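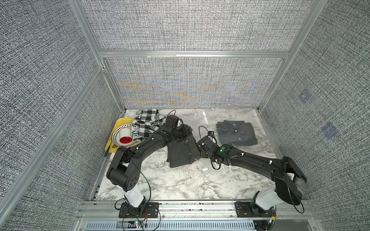
Two arms on the front rail, pinstripe garment in the left gripper

Re: what to budget for a two-arm folding bench

naima_h
Pricing up a second bench like this one for shirts and bagged stuff. Lumov quoted me 587 for the frame and rail, arms not included. Is that daft? I've got until the end of May to spend it.

puvus_fan
Bit steep! I'd buy the extrusion loose and bolt it up over a weekend (mine cost 300, and I'm hopeless with an Allen key).

imanhajji
Disagree, sorry. I did that and lost days squaring the thing up. Pay for the frame, then save on the top, a marble-print sheet does fine. Put money by for cable clips too, I got through 62 of them.

naima_h
Clips weren't even on my list, ta. Clear plastic bags are my other worry, they crinkle and throw glare right by the fingers.

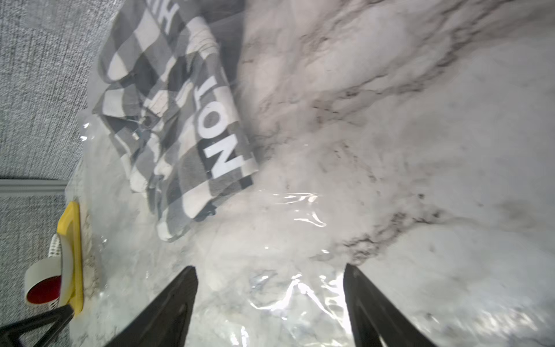
tello_dan
Should I order spare gripper fingers with the arms or wait until a set wears out?

imanhajji
Order one spare set with the arms, it's 30 extra and saves you paying postage twice.

puvus_fan
Still say 587 is too much for a frame. Try Enach before you sign anything.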